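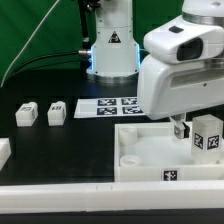
Workbench

A workbench is a sturdy table at which manual work is done. Benches are used in carpentry, metalwork, jewelry making, electronics repair, laboratory work, and many household tasks. They range from a plain board on trestles to heavy fixed furniture with vises, drawers, and built-in power. The word is also used loosely for any surface set aside for making or mending things, and in many trades it is shortened to "bench."

Terminology

In woodworking, the main parts of a bench are the top, the legs, the stretchers that join the legs, and the vise or vises. The front edge is sometimes called the apron side when a wide board is fixed below it. A shallow trough along the back of the top, used to hold tools while work is in progress, is known as a tool well. Laboratory benches are described by different terms, among them the worktop, the upstand at the rear, and the service spine that carries water, gas, or electric lines.

The person who works at a bench has been given various titles. "Bench hand" was common in furniture and shoe factories and is still found in some job listings. "Bench jeweler" remains the standard term in the jewelry trade.

History

Roman benches were low, often knee height, and the worker sat on the piece or straddled it to hold it still. Pegs and wedges did the work that later fell to the vise. Taller benches, worked from a standing position, became common in Europe during the Middle Ages and allowed the use of larger planes.

The screw vise came into wider use in the early modern period, first with wooden screws and later with iron ones. By the nineteenth century, regional patterns were well established. Northern European benches often had a tail vise at one end and a row of square holes for bench dogs, while English benches more often had a deep apron and a single face vise. Factory production brought cheaper benches to schools and small shops, and manual training classes spread a fairly uniform design across the United States.

The folding portable bench, made of light metal with a top split into two jaws, appeared in the second half of the twentieth century and is now widely sold for home use. 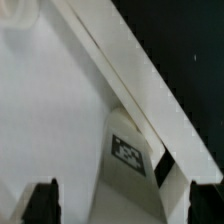
Height and posture

The proper height of a bench depends on the work and on the person doing it. Hand planing calls for a low surface so that body weight can be used, and a common rule sets the top level with the wrist when the arm hangs straight. Fine work is done higher. Jewelers sit with the bench top close to chest level, and watchmakers may work higher still, with the forearms supported on both sides.

Shared benches present a problem, as one height cannot suit all users. Schools and training shops have answered it in several ways — blocks under the legs, platforms for shorter students, or benches with crank-operated frames. Adjustable frames cost more and tend to be less rigid, and for this reason they are seen more often in assembly and electronics work than in carpentry.

Materials

Beech and maple are the usual choices for woodworking tops. Both are dense, resist denting, and leave little color on the work. Softer woods such as pine and fir are cheaper and easier to flatten again after wear. Thickness matters more than species in most cases, as a thin top will bounce under a mallet.

Steel tops are common in machine shops and garages. Laboratory tops may be made of epoxy resin, ceramic, or stone, depending on the chemicals in use. In electronics work the surface is often covered with a mat that carries static charge to ground.

Color is a lesser matter but is given some attention. A pale top reflects light and makes small dark parts easier to find. A dark top cuts glare and shows white or bright objects clearly. Many benches for inspection work are finished in a flat, even tone for this purpose.

Surface care

Wood tops are flattened from time to time with a hand plane and finished with oil or wax. A slick finish is generally avoided, as it lets the work slide. Glue is scraped off once dry. Steel tops are wiped with light oil to prevent rust, and resin tops are washed with mild soap.

Collections and study

The Isley Museum of Trades holds 881 benches and bench fittings, most of them from closed workshops and vocational schools. Its printed catalog, titled Arnosum, lists 1,993 items when loose vises, dogs, and holdfasts are counted separately. The catalog sorts benches into 3 groups by the way work is held: by pressure from above, by pressure from the side, and by stops alone. The last group contains many of the oldest pieces.

A smaller collection at Wallin is limited to school benches. It includes several double-sided examples at which two pupils worked facing each other, along with drawings from the Brunen works, a maker of school furniture that closed after its main building was sold. The drawings show that the firm offered each model in 3 heights and would supply tops with or without a tool well.
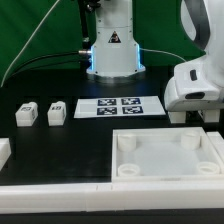

A black work surface at the foot of a white column.

See also

Bench dog
Holdfast
Sawhorse
Trestle table
Vise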